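Arm for a button and lever panel, what do I budget for besides the arm?

Posted by grirnier_bench, May 28, 2025

We're a small test shop in Zondanstead. Want an arm to work operator panels all day, buttons, a rotary knob, a toggle, a lever. Grant money has to be spent by October so I need a list quick. Quote from Vasconcelos covers arm and gripper, nothing else. Pedestal? Table? Do I need a differnt gripper for the small stuff? I've got the layout in simulation and that's as far as it goes.

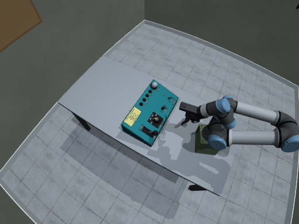

grirnier_bench
Original poster, test technician

Arm sits on a block pedestal at the right part of the table, panel near the middle, turned on an angle. Left half of the tabletop is spare, was thinking a second panel could go there later. Buttons are in a row down one edge and the lever is near the bottom corner, so reach matters. Colours don't matter. Budget is tight, every extra has to be argued for.

erside_mike_no_more
Member, 36 posts

Did this two years back at our Erside site. Stuff the quote left out:
Pedestal, and bolting it down properly. We paid $800 for ours, machined locally.
Fingertips. Stock ones were fine on a ball handle, hopeless on a toggle. Get a spare set, they wear.
Fixture for the panel. If it shifts even a little you're re-teaching every point. Dowels and clamps, cheap.
Risk assessment. Ask now, ours had a six week wait.
Test the table before you buy one. Ours wobbled when the arm moved fast and we ended up bracing the legs, then replaced it anyway.
Also run every control in the sim first, including the ones nearest the arm. Close in was harder for us than far out, elbow gets awkward. Moving the pedestal is free right now.

panelbasher
Member, 20 posts

just get a used one. saw an arm go for cheap last month, cant remember the model. put $1,000 aside for cables and you'll be right

grirnier_bench
Original poster, test technician

Thanks both. Used is out, grant says new only. Will ask Vasconcelos for fingertips and a pedestal as seperate lines and try the panel a bit further left in the sim. Anyone know if training days can be claimed as equipment?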